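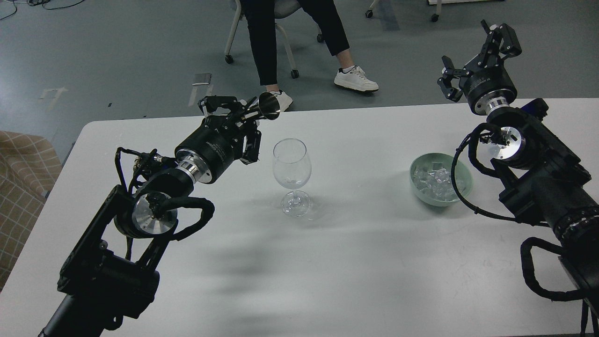 # 第4回 双腕マニピュレータにおける平行グリッパの比較評価

前回までに、対象物の形状と把持点の選び方を扱った。今回は、ハードウェアを交換したときに何をどう測るかを扱う。課題はバー作業の一部、すなわちジガー(計量カップ)の把持、グラス上への搬送、傾けの3動作とする。氷の取り扱いは次回に回すが、氷を入れたボウルは障害物として最初から作業台に置く。

## 4.1 比較の対象

比較するのは平行グリッパ2種と、制御器の設定2種である。

| 記号 | グリッパ | 制御器 | 指先 |
|---|---|---|---|
| A | Hundimach | Alexiou(位置制御) | 標準 |
| B | Hundimach | Alexiou(インピーダンス制御) | 標準 |
| C | Skesedness | Alexiou(位置制御) | 標準 |
| D | Skesedness | Alexiou(インピーダンス制御) | 標準 |

アームは4条件で共通とし、左右とも同一機種を使う。頭部位置のカメラも動かさない。指先のパッドを貼り替えた場合は別条件として扱い、この表の結果と混ぜてはならない。

## 4.2 用語

**把持成功** 指を閉じたあと、対象物が作業台から離れ、搬送開始点まで保持された状態をいう。持ち上がった直後に落ちたものは失敗とする。

**姿勢ずれ** 把持直前と搬送終了時における、グリッパ座標系から見た対象物の回転角の差。ジガーのような回転体では、対称軸まわりの回転は観測できないので、軸の傾きのみを用いる。

**接触事故** グリッパ、アーム、把持物のいずれかが、把持対象以外の物体に触れること。ケーブル被覆がボウルの縁をこする場合も含む。

**介入** 操作者が非常停止または手動退避を行うこと。原因を問わず1回と数え、試行は失敗として記録する。

## 4.3 ジガーを対象とする理由

ジガーは側面が円錐状で、平行な指の間に置くと接触が線または点に近くなる。指の閉じ力を上げると、摩擦で支えられる前に細い側へ滑り出すことがある。接触点における側面の傾き角を α、摩擦係数を μ とすると、摩擦のみで滑りを止める条件は、重力を無視した近似で

> tan α ≤ μ

となる。この式に把持力は現れない。力を上げても滑りが止まらない例として、演習で各自確認すること。

ただし実機では指に撓みがあり、パッドも変形する。接触面は設計図どおりの平面にならず、上の条件をわずかに超える傾きでも保持できる場合がある。逆に、研磨された金属面に水滴が付くと μ は下がる。試行ごとに乾いた布で拭き、拭いたことを記録欄に書く。

もう一つの問題は鏡面反射である。研磨面には照明とグリッパ自身が映り込み、深度画像に欠損が出やすい。把持点の推定を深度だけに頼ると、欠損の縁を物体の縁と取り違える。本課題ではカラー画像から輪郭を求め、深度は作業台平面の推定にだけ使う。透明なワイングラスについても同じ扱いとし、位置は脚部と台座の輪郭から求める。

## 4.4 手順

1. アームを待機姿勢に戻し、関節の原点を確認する。
2. 作業台にグラスとボウルを置き、配置番号を記録する。
3. 左アームでジガーを把持し、水平姿勢で保持する。
4. グラス上方の目標点まで搬送する。右アームは指を開いたまま待機させる。
5. 目標点で静止し、姿勢ずれを計測する。
6. 傾け動作を行い、待機姿勢に戻る。

試行数は1条件あたり200回とする。そのうち最初の30回は習熟用とし、集計から除く。制御器のパラメータは習熟用の区間でのみ変更してよい。集計区間で変更した場合、その条件は最初からやり直す。

液体は使わない。傾け動作の評価は軌道だけで行う。

## 4.5 待機側アームの扱い

双腕の比較で見落とされやすいのは、動いていない側の腕である。右アームの待機位置がグラスに近すぎると、左アームの経路計画が遠回りになり、搬送時間が伸びる。遠すぎると、次の動作で右アームが参加するまでの時間が伸びる。どちらの影響もグリッパの性能とは関係がないが、所要時間だけを見ると区別できない。

したがって、待機姿勢は4条件で同一の関節角に固定する。HundimachとSkesednessは全長が異なるため、関節角をそろえても指先の位置は一致しない。この差は補正せず、表に指先位置を併記する。補正すると手首の角度が変わり、ケーブルの余長が条件ごとに異なってしまう。

ケーブルについては、関節の外側に垂れるループが搬送中に作業台へ触れないことを、低速で一度確認してから本試行に入る。
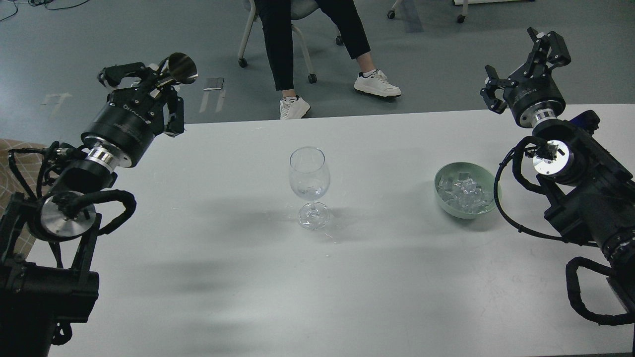 Bushra Lodhiからは、待機姿勢を関節角でそろえると全長の長いグリッパが不利になるのではないか、指先位置でそろえた組も一つ測っておくべきだ、との指摘があった。経路計画に与える障害物モデルは指先まで含むので、長い側では自由空間が狭くなる、というのがその論拠である。

この指摘は妥当である。そこで条件CとDについては、指先位置をそろえた補助試行を加える。補助試行の結果は本表に入れず、付録に別表として載せる。試行数が少ないため、条件間の検定には用いない。

## 4.6 予備測定

条件AとCについて、Biralsideの実験室で予備測定を行った。両条件を合わせて316試行である。配置がそろっていない試行を含むので、数値の優劣は論じない。傾向として次の点を記す。

- 把持の失敗は、指の閉じ始めに集中した。搬送中の落下は少ない。
- Aでは、閉じた瞬間にジガーの軸が傾き、そのまま保持される例が目立った。把持成功に数えられるが、姿勢ずれは大きい。
- Cでは軸の傾きは小さいが、閉じ終わりの検出が遅れ、次の動作への移行に待ちが生じた。
- 両条件の失敗のうち、半数近くは画像処理側の推定誤差によるもので、グリッパには帰せられない。

最後の点は集計の設計に関わる。失敗を一括して数えると、グリッパの差が推定誤差に埋もれる。記録表では、失敗の区分を「推定」「把持」「搬送」「制御器」の四つに分け、判定は記録映像を見て二人で独立に行う。判定が割れた試行は「不明」とし、後から多数決で埋めない。

## 4.7 制御器の設定に関する注意

インピーダンス制御では剛性を下げるほど接触時の力は小さくなるが、搬送時に手先が重力で沈む。重力補償に用いる手先質量は、グリッパ交換のたびに入れ直すこと。Hundimachの値を残したままSkesednessを動かすと、静止時にも定常偏差が残り、姿勢ずれの値に混入する。

確認方法は次のとおり。

1. 物を持たずに手先を水平姿勢で静止させる。
2. 剛性を本試行の値に設定し、指令位置と実位置の差を読む。
3. ジガーを持たせて同じ測定を行う。
4. 二つの差が把持物の重量から見積もられる沈みと合わなければ、手先質量の設定を疑う。

位置制御の条件でも、指の閉じ動作だけは電流制限が働いている。制限値は両グリッパで単位が異なるため、数字をそのまま写さず、力計で実測した把持力にそろえる。

## 4.8 演習

**演習1** ジガーの大きい側のカップについて、側面の傾き角を実測し、滑りが生じない最小の摩擦係数を求めよ。測定誤差も付すこと。

**演習2** 把持成功率が同じで姿勢ずれの分布が異なる二つの条件がある。傾け動作の精度が必要な用途ではどちらを選ぶか。平均だけでなく、分布の裾についても述べよ。

**演習3** 4.5節の二通りのそろえ方について、関節角を固定した場合と指先位置を固定した場合の経路長の差を、シミュレータで求めよ。ボウルを左右反対側に移した配置でも計算すること。

**演習4** 失敗区分に「不明」を残す方針が、成功率の信頼区間に与える影響を論じよ。

演習1と演習3の結果は、計算に使ったスクリプトと併せて提出する。図には条件の記号を必ず入れること。次回は氷の把持を扱うので、4.3節の摩擦条件を読み直しておくこと。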